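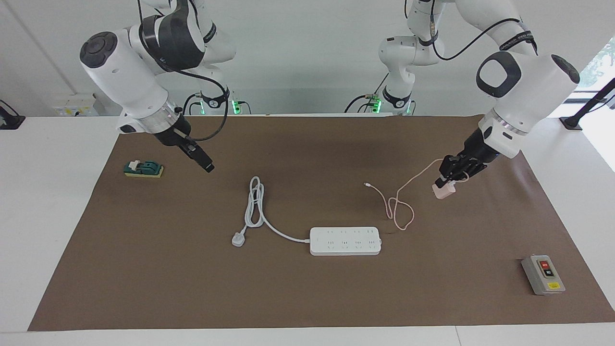 Clutch judder on a hot hatch after fitting a lighter flywheel, is it meant to do this?

Posted by Vsevolod Maksymiv

I had a single-mass flywheel and an uprated clutch put in my hatchback in June, mainly because the original dual-mass unit was rattling and the price of a new one was silly. The kit is a Latuheru one and the work was done by Hakis, who also did my timing belt, so I have no reason to doubt them.

Since then the car judders when I pull away in first. It is worst on a slope and in reverse. Once the car is moving it's fine and there is no slip in the higher gears, even at full throttle in fourth. There is also a chattering noise at idle in neutral with the clutch pedal up, and it goes away when I press the pedal down. I was warned about the noise but not the judder.

The instructions said to do 1,006 miles of gentle town driving before using full power. I've done that and a bit more. It was slightly better at the end than at the start but not by much. The engine and gearbox mounts are original. The car is standard apart from this and a set of firmer springs. I use it for commuting and two track days a year.

Does this settle down with more miles or should I go back to the garage? I'd like to know what to say to them, as they had a drive and told me it was "normal for a kit like that".

Nabila Pillai

The chatter and the judder are two separate things, so treat them separately.

The chatter at idle is gear rattle. The dual-mass flywheel had springs in it to soak up the engine's pulses and your new one doesn't. With the pedal up, the gearbox input shaft is being driven, so the gears knock against each other. Press the pedal and the shaft stops. It won't harm anything and it won't go away. Thicker gearbox oil of the right grade can take the edge off, but don't go outside what the maker allows or you'll get a stiff change on cold mornings.

Judder on take-up is another matter. Some is to be expected with a grippy friction plate, but you should be able to drive round it with a few more revs. If it does it every time however carefully you let the pedal up, I would check these in this order:

Engine and gearbox mounts, especially the lower one. Original mounts on a car that goes on track are likely to be tired. Get someone to hold the car on the brake and just bring the clutch up while you watch the engine from the side, well clear of the front of the car. If it rocks a lot, start there.

Oil on the friction plate. A weeping crank seal or input shaft seal will do it. Look for oil at the bottom of the bell housing. The only real cure is gearbox out again and a new plate.

Flywheel bolts and face. If the face wasn't cleaned of its protective coating before fitting, the plate picks that up and grabs. Ask Hakis directly if they cleaned it. It's a fair thing to ask and they should know.

Reverse being worst fits with the mounts, as the engine is loading them the other way. I had the same on mine and a Burholm lower mount sorted most of it. More vibration in the cabin at idle though, so be ready for that.

Sutrisno Oei

Mine did this for 2,000 miles then stopped. Just drive it. They all do it.

Hermenegildo Medrano

Agree with Nabila on nearly all of that. One thing to add is the hydraulics. If the garage opened the line to get the gearbox out and there is still air in it, the bite point moves about and you can't feed the clutch in smoothly. Pump the pedal 5 times and try pulling away. If the bite is higher than it was before, have it bled again. That's a cheap job and worth doing before anyone talks about dropping the gearbox.

I wouldn't follow the "just drive it" advice if there's oil on the plate, it will only get worse. You've already done the running-in distance, so ask them to look at it now while the work is recent, and get whatever they say in writing.

Vsevolod Maksymiv

Thanks all. Tried the pedal test and the bite point stays where it is. The engine moves a fair bit when I do the brake test, so I've ordered the lower mount and will ask about the flywheel face when I take it in.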